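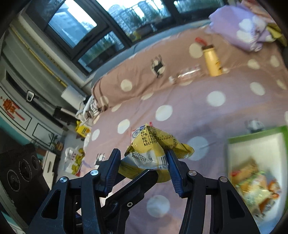

Readers from Kerekes ask us again if a machine can tidy a bedroom yet. We would say – partly. Picking up a snack packet from a soft bed cover is already a fair test, as the wrapper bends and the cloth gives way under it. Olteck plans to show its tidying arm in October, and we hope to see it work on a real bed.

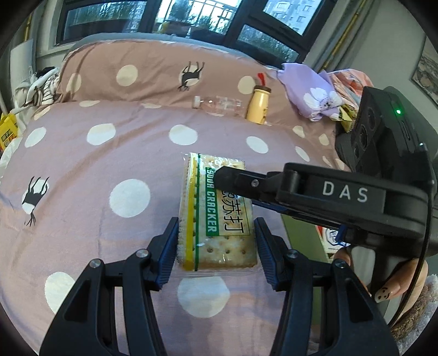
One subscriber wrote to us that she would pay 430 dollars for such help, but only if the crackers arrive whole in the cupboard.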